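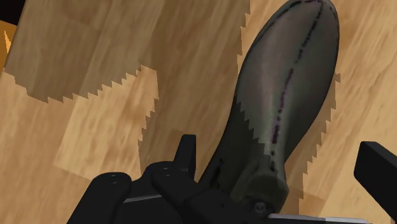 Dark grey boot on a light wooden floor.

Secondary Glazing on Older Sash Windows: Project Report
Yeison Tamayo, Module 2113, Sernside
March 3, 2022

The project compared two ways of adding a second layer to single-glazed sash windows without taking out the original frames. The first was a magnetic acrylic panel sold by Idov. The second was the Tunurura, a sliding glass unit in a slim aluminium track. Both were fitted in Cisternas House, a brick terrace with 27 sash windows, all of them still single glazed when the work began.

Two bedrooms on the north side were used. They are the same size, have one window each and share a heating circuit. One was given the Idov panel and the other the Tunurura unit. A temperature logger was placed on each sill and a second on the wall opposite. Readings were taken for 14 nights in December with the radiators off from ten in the evening.

Fitting was the first clear difference. The Idov panel went up in one afternoon. Steel tape is stuck to the inner frame and the panel holds to it by magnets. The old frame was out of square, so the tape had to be lifted and laid again along the top edge. The Tunurura needed a timber sub-frame, packed out at the left side, and the track was screwed to that. It took most of two days, partly from my own mistake in measuring between the staff beads and forgetting the sash horns.
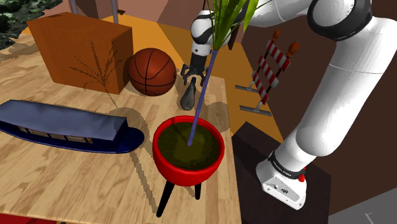 Light was checked as well, as tenants often worry that a second pane will make a room dull. With both layers clean I could not see a difference by eye in either room, and the light meter showed only a small drop. Shadow edges are a fair rough check when no meter is to hand. The thin, branching leaf shadow on the front of the cardboard box is the sort of pattern to look for, and a hazy or scratched acrylic sheet would be expected to soften lines as fine as that. The Idov panel did pick up light scratches from a dry cloth – the supplier's leaflet says to use a damp one.

Both rooms held their heat better than they had in the trial readings taken before fitting. The Tunurura room was the warmer of the two by morning on most nights, but the gap was small. Condensation formed on the outer pane behind the Tunurura on cold mornings and had to be wiped. Sliding the panels open made this easy. The Idov panel has to be taken down completely.

For a rented house the magnetic panel seems the better choice – it leaves the frame almost unmarked. The sliding unit suits windows that are opened every day. Noise was not measured.

Posted in: Student Projects > Windows and Glazing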